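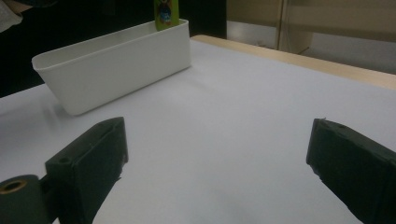 lurkberg_annex wrote:
The notice states that tables in the Tanner Reading Room may be reserved for a maximum of 3 hours. Does this limit apply to groups from the Utolden branch?

Desk_Tanner replied:
It does. The limit applies to all cardholders, regardless of home branch. Reservations open at 8:00 a.m. and are released if not claimed within 15 minutes.

durkness371 replied:
I must disagree with the policy as written. Our genealogy group has 60 members, and a meeting cannot be completed in that time. The former rule allowed a full afternoon.

Desk_Tanner replied:
The former rule expired in January. Groups may request the Durkness Room, which has no hourly limit.

durkness371 replied:
The Durkness Room has no map cabinet. Our members consult the county maps at every meeting.

lurkberg_annex wrote:
Maps may be signed out to another room with Form 2884. Our group has done so twice.

Desk_Tanner replied:
That is correct for unbound maps only. Bound volumes must remain in the Reading Room.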